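Clinder Arm Set-up Guide
Section 2: Planning and budgeting before you order

Complete these steps before you send a purchase order to Traltberg.

1. List the objects the arm will handle. Include lids, knobs and handles.

2. Measure the table. Allow 50 cm of clear surface on every side of the base.

3. Price the gripper, wrist camera and cables as separate lines. They are not part of the arm price.

4. Set aside 12 per cent of the total for spares – finger pads and connectors go first.

5. Check the delivery lead time. Orders placed after February ship in the next batch.

Note: Buy your test cookware at the same time. A small pot with a glass lid is enough for the first grasping trials.

Caution: Do not order a longer cable to save on mounting hardware. Slack near the wrist can catch on the fingers.
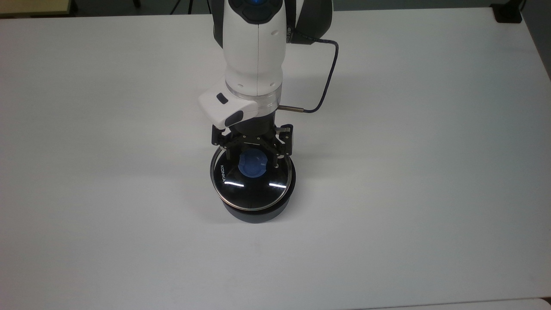

Comment from Acheampong: We followed step 4 at the Stamevville site and still ran short. Connectors used up most of our spares money, so I'd put them on their own line.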